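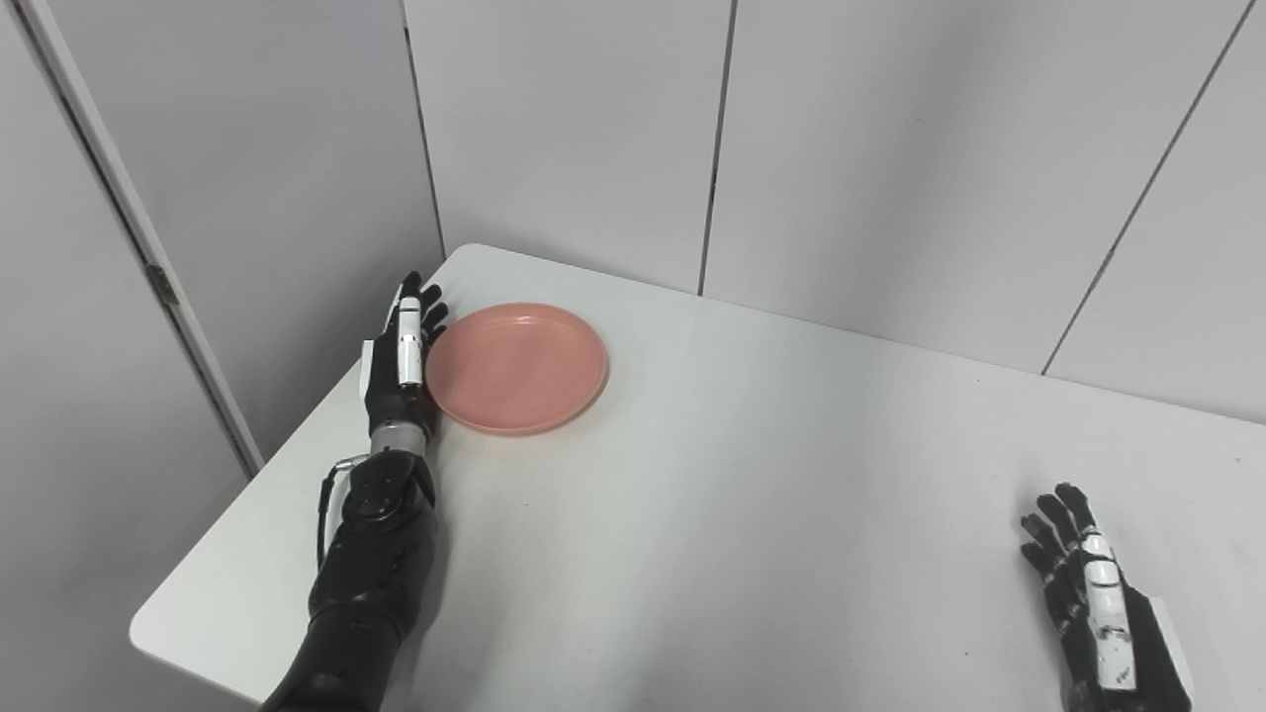
I have been trying to settle on one plate. One pattern, one diameter, one colour, bought in enough quantity that breakages can be absorbed for a few years without the cupboard turning into a museum of odd survivors. The criteria are dull: it has to stack, it has to go in the dishwasher, and food has to stay on it between the kitchen and wherever it is eaten. On a plain white table the salmon-pink one does well. The raised rim throws enough of a soft shadow to show where the edge is, and the inside is smooth and a touch lighter than the rest, so a smear of anything dark would be easy to find. It is a shallow dish more than a flat plate, and that shape is what the rest of this post is concerned with.

Our existing crockery came from three sources. There was a boxed set from the Pumphrey outlet in Nisport, bought when we moved. There were the remains of my grandmother's dinner service, which are flat, thin and very slightly warped. Then there was a run of supermarket bowls which do not nest with anything, including each other. The total came to more than the cupboard was built for, and for most of last year the door was held shut with a folded tea towel.

The cupboard is the real constraint. Its usable internal depth is 266 mm once you allow for the hinges, which are the old type that sit proud of the frame. A plate wider than that will go in at an angle and then the door fouls it. Most large dinner plates are out on this test alone. I cut a disc of cardboard to the maximum size and took it to shops with me from August onwards. Assistants were generally patient about it.

The height between shelves is 155 mm. A flat plate adds very little to a stack, so you can put a great many in that space and then find you are unable to lift them. A dish with a raised rim adds more per item, because each one rests inside the one below on the curve of the wall and the feet never quite meet the base. I had assumed this would count against the rimmed shape. In practice the stack is steadier. Flat plates slide over each other when you pull one from the middle, and the rimmed ones stay put and have to be lifted off from the top. If you are the sort of person who takes plates from the middle this will annoy you. I have stopped.

On rims generally. A wide flat rim is wasted area unless you are serving in a restaurant. It gives you somewhere to put your thumb, but it reduces the part you can put dinner on by a surprising amount, and it collects gravy. A raised rim with no flat section gives up the thumb rest and returns the area. You carry it by the side wall, thumb against the outside, fingers underneath. With hot food this is less comfortable, and I would not hand one to a small child straight from a warm oven. For peas it is plainly better. For anything you need to cut with force, a steak for example, the knife meets the wall at an awkward angle near the end of the stroke and you learn to work towards the centre.

Seren Cadwaladr, with whom I have argued about bowls since we shared a flat in Clestville, holds that the correct answer is a pasta bowl and that I am taking a long route to it. I don't agree. A pasta bowl is too deep for toast. The crumbs end up in a ring at the bottom and you cannot butter anything in it without tipping your wrist over the edge.

Colour I thought would not matter. White is cheap, and replacements are easy to find. The drawback is that white on a white table is hard to see in poor light, and I have put a mug down on the edge of a white saucer more than once. Dark glazes show every scratch from cutlery as a grey line. I tried a charcoal one for a month and it looked like a blackboard. Pink sits between the two. Tomato sauce looks slightly odd on it, and salmon, predictably, vanishes.

A note on dishwashers, as this is what people write to me about. The prongs in our lower rack are close together and suit flat plates. Anything with a wall leans forward on to its neighbour, and the water then doesn't reach the face of the one behind. The fix is to leave an empty slot between each pair. This halves the capacity of the row, near enough, and we now run the machine slightly more often. I looked at the wider rack Trustengate sell as a spare part and decided that I was not going to buy a rack to suit a plate.

Things that have gone: the supermarket bowls, to the charity shop, and the Pumphrey set apart from 2 serving dishes with no equivalent. My grandmother's plates are wrapped in newspaper on top of the wardrobe. They come down at Christmas and they still rock.

The tea towel has been returned to its drawer. The door shuts by itself now, though the upper hinge has started to click, and I suspect the screw holes have worn from a year of being leaned on. Next job is to plug them with matchsticks and glue and refit the screws. If that doesn't hold I will replace both hinges with the concealed type, measure the depth again, and find out whether I could have had the bigger plates after all.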